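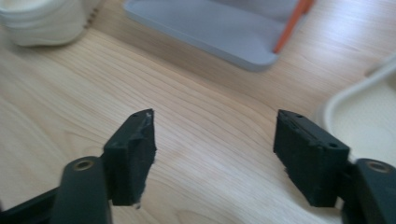 Hukville Makers Club, Robotics Group

Forum > Gear talk > Usent hand gripper kit, worth it?

benchrat
posted 2025-05-04
ok so we have had the Usent kit for 2 months now and people keep asking me in DMs so putting it all here. Hand-held version, not the arm mount. Been using it for table clearing stuff, dishes, trays, that kind of thing.
Good: goes together fast. Brass inserts in the lever arms are solid, not one has pulled out on me.
Bad: the pads. Printed, layer lines and all, and the tip on the left one is already scuffed down to light gray. For the price I expected molded.
Would I buy again... maybe. Ask away

pipandsolder
How bad is the scuff? cosmetic or does it change the grip

benchrat
Cosmetic so far. Can feel it with a fingernail. Plates still come up fine, thin stuff is hit or miss

old_torque
Disagree on the pads. Printed is the whole point, you wear one out you print another. Molded ones you wait three weeks and pay shipping. I run the Flileck set next to it and those pads are nicer, sure, but when one split I was stuck.

benchrat
fair but then ship the files with the kit?? I had to email for them

old_torque
They were in my download link. Check your spam

benchrat
checked. nope. got them after the second email

kk_gantry
Flileck owner here too. Softer face, way better on glasses. Usent is too hard for anything slick imo. Put a strip of rubber tape on each pad and it's a diffrent tool.

mossyservo
tape peels. tried it. glue on silicone is better, 27 hours of use on mine and it's still on there. Clean the pad first, the layer lines hold dust like crazy

kk_gantry
what glue

mossyservo
the flexible kind in the black tube, forget the name. will look when I get home

pipandsolder
Dumb question, what are the small holes in the pads for? Two on each of mine

old_torque
I use them to pin a thicker pad face on. Manual says nothing that I could find

mossyservo
manual is 20 pages and half of it is the same safety notice lol

tinfoil_jim
Going to be the grump. 40 bucks for the spare pad pack is a rip off and nobody should be paying it. That's cents of filament. Mohamedi sells a kit with the same lever shape and throws in spares.

old_torque
Mohamedi hinges are sloppy out of the box. Had one, sent it back. You save on pads and lose it on everything else

tinfoil_jim
mine are fine

old_torque
Glad to hear it, mine weren't.

benchrat
can we keep it on the Usent one please, there's already a Mohamedi thread and it got ugly

pipandsolder
How does it do on wood tables? ours has a finish I don't want to scratch

benchrat
no marks yet on the light wood one. I come in with the tips angled up tho, never flat on the table. If you drag it I'd guess you'll scratch something

kk_gantry
you will. ask me how I know

pipandsolder
ok thanks. Probably ordering one, and printing spares before I even open the box

mossyservo
found the tube, label's rubbed off. sorry. It's the shoe repair stuff

benchrat
that'll do. I'll put silicone on the left pad first and leave the right one bare, then post how they compare in September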